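Skorkach - a small collection about sorting things into labeled baskets

README, version 2
Last changed: 15/09/2018
Written by Randa Daher. Corrections by Majdi Boutros.

What is in this folder

Skorkach is a collection of pictures and short written notes about one simple household activity: a few small things are on a table, and each of them belongs in one of two baskets. One basket is for fruits. The other one is for office supplies. The collection has 3,372 pictures in total, and 2,000 of them have a note written by hand.

We made it because we were looking for pictures of tidying that are easy to understand, with clear names for the places where things go, and we did not find enough of them. Many pictures of tidy rooms exist, but they show the end of the work. We were more interested in the table before, and in the moment when a person must decide where a thing goes.

Please read the whole file before you use the notes. The part called "Known problems" is the most important one, and some questions we receive by mail are already answered there.

Names used in this file

Skorkach is the name of the full collection.
Lilto is the smaller part, where all the notes were checked by a second reader.
Sfeir is the list of object names. It is a plain text file, one name on each line.
Culomden is the older collection from June. It is not included here. The two have different basket labels, so do not mix them without changing the labels first.

The table and the baskets

The setting was kept simple on purpose. There is a white table near a plain wall of a pale gray color. The front edge of the table has a shallow curved cutout in the middle. It has no meaning for the sorting, but it is useful for finding the front side of the table quickly when you look through many pictures.

The baskets are wicker, rectangular, in an orange-brown color, with a thick braided rim. They look the same in color, shape and weave. For this reason the basket alone does not tell you what should be inside. Only the label tells you.

The labels are written by hand on sheets of white paper, and the baskets stand on the paper. The fruit basket is on the left and the office basket is on the right in the two pictures below. We did not fix the baskets to the table, so the angle changes a little from one picture to another, and sometimes the rim covers a part of the word. If you read the labels automatically, expect "ruits" and similar results. We decided to leave the labels like this, as in a real house or office a label is also often half covered by something.

Two views of the table 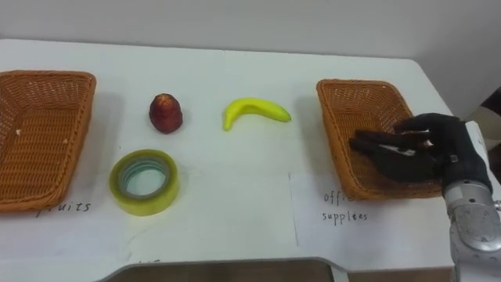
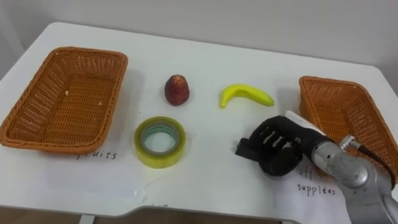
Table with the fruits basket and the office supplies basket, both still empty, and three objects between them. The first picture has a red apple among the objects, the second has a dark red fruit that looks like a strawberry.

How the objects were chosen

The objects are small things which one hand can lift. Majdi and I collected most of them from our own kitchens and desks, and we bought the rest. We wanted objects that most people know, so there are no rare fruits and no special tools.

For the fruits we used single pieces only. A bunch of grapes was tried and then removed from the list, because the two of us could not agree if it is one object or many. For the office supplies we used things that can stay on a desk for a long time without changing. Sheets of paper were not used as objects, as they are too easy to confuse with the labels.

The full list of names is in Sfeir. Please use this list if you add new notes. It has one name for each kind of object, in the singular, without color and without size. Write "apple" and not "red apple" or "small apple". Color can be written in the free text field, where it is welcome.

How the notes were written

Each note belongs to one picture and has 4 fields:

object: the name from Sfeir
place: table, fruits or office supplies
sure: yes or no
free text: one or two sentences, can be left empty

The note describes what the writer can see in that picture. It does not describe what happened later. If the apple is on the table, the place is "table", even when it is clear to everybody that it should go to the fruits. In the first version we were not careful with this point, and some notes gave the correct basket in place of the real position. These notes were written again for version 2.

The field "sure" is about the name of the object and also about the place. If the writer has a doubt about one of them, the answer is "no", and the doubt is explained in the free text. A "no" is not a mistake and it should not be deleted. For fruits that are seen from one side only, a doubt is quite normal. A strawberry standing with the tip up can be recognized by its rough surface, but other fruits are more difficult, and a writer who says "I think it is a plum" gives better information than a writer who is sure and wrong.

An example of the free text, copied from Lilto:

"Apple on the table, toward the back, between the baskets. Both baskets are empty."

We ask writers to keep this style. Short sentences, present tense, no opinions about whether the table looks nice.

Rules for the place field

An object is "in" a basket when it is inside the rim and resting on the floor of the basket or on another object.
An object on the rim is "table" with sure: no.
An object on the label paper but outside the basket is "table".
Small specks or crumbs on the floor of a basket are not objects. A basket with only specks in it is an empty basket.
An object that is hidden so much that you cannot name it gets no note.
Left and right are always from the point of view of the person who looks at the picture.

The rule about specks was added late. There are tiny light spots visible on the woven floor of the fruits basket in a number of pictures, and one writer had marked these baskets as not empty. Majdi found this during the second reading - it took him a full evening to go through them all again.

Known problems

Labels partly covered. In some pictures only a piece of the word "office" can be read. The word "supplies" is on a second line under it and is normally easier to read. Use both lines together.

Baskets at the border. A basket may be only partly inside the picture. We kept these pictures if the label could still be understood.

Similar backgrounds. The table and the wall are light and do not have much pattern. If you train or test something only with Skorkach, do not expect good results on a dark wooden table or a full kitchen counter. We did not try it.

Two categories only. Many things in a real room are not fruits and not office supplies. We have no basket for "other", and no objects which need it. This was a choice to keep the notes easy, but it is also the biggest limit of the collection.

Toy or real. The notes do not say if a fruit is a real one or a plastic one. Sometimes it is possible to guess from a picture and sometimes it is not. Please do not use the collection for questions about freshness or ripeness.

Language. All notes are in English. For most of our writers it is a second or third language, as it is for me. We corrected the spelling to American, but we did not change the sentences if the meaning was clear.

What it can be used for

Finding and naming small objects on a table.
Reading short handwritten labels.
Deciding which basket an object belongs in.
Practice material for people who learn to write clear notes. Majdi uses Lilto for this with new writers, before they receive their first real pictures.

It should not be used for measuring how fast someone works. The pictures have no reliable time information, and the order of the files is not the order in which they were made.

Changes from version 1

Notes with the wrong meaning of "place" were written again.
The rule about specks was added.
Double names were removed from Sfeir ("pen" and "ballpoint" are now both "pen").
Some notes without a picture were deleted.
This file was made longer.

Corrections

If you find a wrong note, please send us the file name, the present text and the text you propose. Please do not send back the whole folder with changes inside - we cannot compare so many files by hand. Questions about names in Sfeir go to Majdi, and everything else can come to me.

Open points for the next version: if "office supplies" should be made shorter to "office" in the place field, and if we should add a third basket. For the third basket we would need a bigger table.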